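Sondum Home Forum > Laundry and Closets > Folding T-shirts: thirds or file fold?

Page 1 of 1

dremia_k
Posted 2020-08-05
I moved into a smaller place in March and lost my closet shelves. What I have now is one dresser with shallow drawers, and the T-shirts don't fit in stacks anymore. I own 23 of them, which I know because I laid them all out on the bed last night.

At the moment I fold in half lengthwise, tuck the sleeves, then fold in half again. They come out wide and they slump. Should I switch to the file fold where they stand up on edge, or is there a flat fold that works in a shallow drawer? The inside of the drawer is 6 inches deep.

pegboard
File fold. Lay the shirt face down, bring one side in to the middle with the sleeve turned back, do the same on the other side, fold the hem up to just short of the collar, then fold in thirds. It stands up by itself if the cotton has any weight to it. Six inches is enough for most adult shirts.

oldmill
I don't agree that it's the answer for everyone. I did the file fold for a year and went back. Thin shirts fall over as soon as you take two out, and then you have a drawer of half-open shirts. Flat stacks of four or five are fine in a shallow drawer if you fold narrower. Thirds lengthwise, then in half, then in half again.

pegboard
They fall over if the drawer isn't full. Put a shoebox lid or a bookend in there.

oldmill
Then I'm buying bookends for my shirts.

pegboard
A shoebox lid is free.

Ursina Tanner
I worked in the stockroom at a clothing store called Requena and we folded up to 400 shirts on a delivery day. We used thirds over a board, always face down, collar at the far end of the table. The board gives you the width so every shirt matches. A piece of stiff cardboard works the same. Cut it a little narrower than half your drawer and you get two even rows.

What matters more than the method is starting flat. Most people pick the shirt out of the basket, drop it on the table and start folding with the bottom still twisted under. You get that diagonal crease from the shoulder to the opposite corner and it stays in the shirt. Pull the hem straight first, then the sleeves, then smooth from the collar down.

dremia_k
The diagonal crease is exactly what I get. I thought it was the dryer.

Ursina Tanner
Could be both. Take them out while they're still a bit warm and lay them flat on top of each other until you have time to fold.

halfbasket
Question about the surface. I fold on the bed because that's where there is room. Does a table really make a difference?

oldmill
Yes. A bed gives under your hands and the bottom layer bunches up. We agree on that much, I hope.

pegboard
Agreed. Table or counter. A slick one is better – the shirt slides when you straighten it. On a tablecloth it grabs.

halfbasket
Mine slides too much on the counter. I pull one sleeve and the whole shirt comes with it.

Ursina Tanner
Put your other hand flat on the middle of the shirt while you pull. If you only hold one corner, the rest will follow it.

itine22
I'm going to be the one who says hang them. I have a rod from Itine that goes across an alcove and all my T-shirts are on it. No creases, and I can see everything.

dremia_k
No alcove here, and I don't want to drill into a rental.

oldmill
Hangers also leave bumps at the shoulders, at least on the soft ones.

itine22
Not with the wide hangers. But fair enough about the rental.

pegboard
There's a longer thread on this in the archive called "How do you fold a T-shirt". It has something like six pages on collars alone. It's up to 2,000 views so we are not the only ones.

dremia_k
I tried both tonight. Cardboard and thirds for the thin shirts, stacked flat on the left side. File fold for the heavier ones on the right. Everything fits except two sweatshirts, and those can go somewhere else. The cardboard took me a few tries because I kept catching the sleeve under it.

oldmill
So thirds works.

pegboard
And so does the file fold.

halfbasket
Switched to the table this morning. Better, but I still lose the sleeve end when I bring the side over. Adding a picture of a mint green shirt partway through, with the bunching up by the collar and the flap going over toward the bottom corner. Ursina, is this the diagonal you mean?
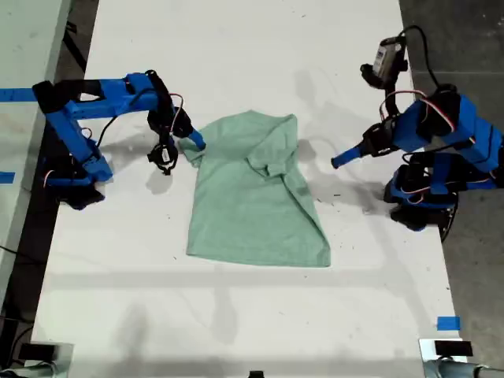

Mint T-shirt on a white tabletop, partly folded, with the diagonal crease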